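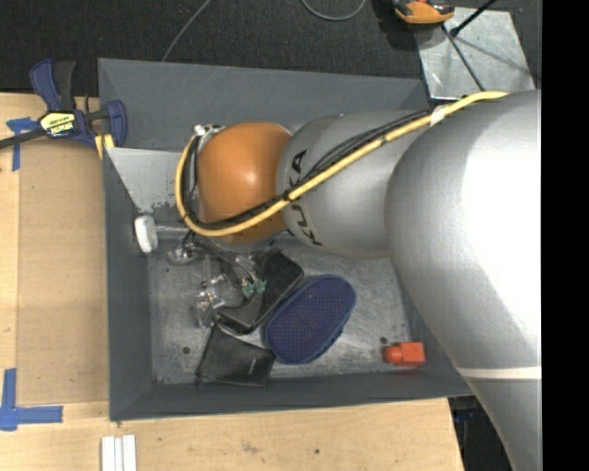

Abb. 1: KUKA-Arm über einer grauen Metallkiste

Projektbericht: Ein Album in 12 Wochen
Recep Akgül, Kurs Musikproduktion
Stand: Sonntag, 29. Juni 2025

Unser Projekt hieß Sestura, und so heißt jetzt auch das Album! Im März haben wir mit zwei Gitarrenriffs und einem halben Refrain angefangen, inzwischen sind zehn Stücke fertig gemischt. Die Aufgabe war, eine Veröffentlichung komplett selbst zu planen, vom Songwriting bis zum Hochladen.

Aufgenommen haben wir an vier Tagen im Studio Çınar. Schlagzeug und Bass liefen zusammen live, die Gitarren kamen später dazu. Beim Titel »Wandico« haben wir den Röhrenverstärker in den Flur gestellt und das Mikrofon ans andere Ende, und dieser Hall ist für mich der schönste Klang der ganzen Platte (Plugins kamen da nicht heran). Schwieriger war der Gesang. Die erste Fassung von »Lange Leitung« lag zu hoch, wir haben alles einen Ganzton tiefer neu eingespielt.

Die Vorabsingle steht seit drei Wochen auf der Kursplattform Lernex und wurde dort 3.514 Mal abgespielt, damit hatte bei uns keiner gerechnet!

Offen sind noch das Mastering der letzten beiden Stücke und die Reihenfolge auf Seite B. Ich möchte das ruhige Instrumentalstück am Ende haben, die Abstimmung in der Gruppe steht noch aus.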